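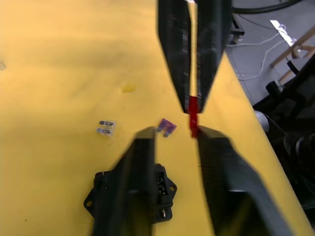
We have been back from the lake long enough for the laundry to be done, so I am finally going to write up what I learned from another summer of taking an old camper van places it may be too old to go. A lot of people asked after my last thread whether they should buy one, and my answer is yes, with a shoebox. Mine lives under the passenger seat, and what goes in it is small and cheap: bulbs, a tire gauge, and a good supply of blade fuses like the red one up top, with the see-through plastic body. Red is a 10 amp in the usual color code, and in our van that covers the radio and the inside lights, so you can guess which color I buy most.

Our van is a Firthorpe, 19 years old, with the brown plaid cushions. We bought it in March a few years back from a couple who had kept every receipt in a binder, and if you take only one thing from this thread, buy from binder people. I paid a bit more than I meant to and have never been sorry.

The drive this year was 231 miles each way, from our place up to the campground at Flatelholm. You could do it in an afternoon in a regular car. We take all day, and I pack lunch as if we were crossing a desert – sandwiches, cold chicken, the pickles, a thermos, a second thermos.

We always stop in Cisternas on the way up. There's a diner next to the feed store with a parking lot big enough to turn around in, and you start caring about that a great deal once you own a van. Coconut pie if they have it, cherry if they don't. They had both this time and I'm afraid we did too.

Someone asked about hills. Go slow, stay right, turn off the air conditioning before the long one past Trerkerstead, and let people go around you. Most of them wave! I used to get so embarrassed with a line of cars behind me. Now I look for a pullout and get on with my day.

Sleeping: get a real mattress topper and cut it to fit. The cushions that come with these vans are fine for sitting and playing cards, and that's as far as I'd trust them. I cut ours with the electric turkey knife, which worked beautifully, and then I washed that knife for a very long time.

Cooking: I do nearly all of it outside. The stove in the van works, but whatever you fry in there you will be sleeping with. We set up the folding table under the awning and have eggs, beans, toast done on a fork. One night it was corn from the stand at the campground gate, and I could have eaten the whole bag standing up.

Rain: it rained for two of our five nights, and I'd be fibbing if I said we were gracious about it the whole time. Bring a puzzle. Bring a bigger towel than you think you need and put it by the door for shoes. The sound on the roof is wonderful for the first hour, and then you start listening for drips.

We did have a drip. It was the roof vent, same as the year before, and I had told myself all spring that I would redo the sealant. I put a saucepan under it and wrote SEALANT on my hand in pen. It is now done, and done properly, with the old stuff scraped off first, a job that took most of a morning and all of my patience.

A note about Flatelholm for anyone thinking of going. The sites along the water are prettier but they slope, and you will roll toward the door all night unless you bring leveling blocks. The ones back in the pines are flat and a short walk from the showers. I have become a pines person. It's quieter too, apart from the woodpecker, who starts early and has no interest in your vacation.

Somebody wanted to know what it costs to keep a van like this going. Some years hardly anything, and then one year it's the water pump and both front tires and you eat a lot of soup. I put a little aside each month in its own account, and I try to think of it as rent on a very small cabin that moves.

Next one is the fall trip, closer to home, just over to Trerkerstead for the apples. I want to sew new curtains before then, because the sun has gotten to the old ones and they tear if you look at them. If anybody has a good source for blackout lining that doesn't smell like a shower curtain, please tell me – I will send you pie.

Posted July 2023

Print this thread
E-mail this thread

More from this author
Curtains for a camper van, first attempt
What we keep in the kitchen drawer
Reading a seller's binder before you buy
Apple picking in Trerkerstead with a very full van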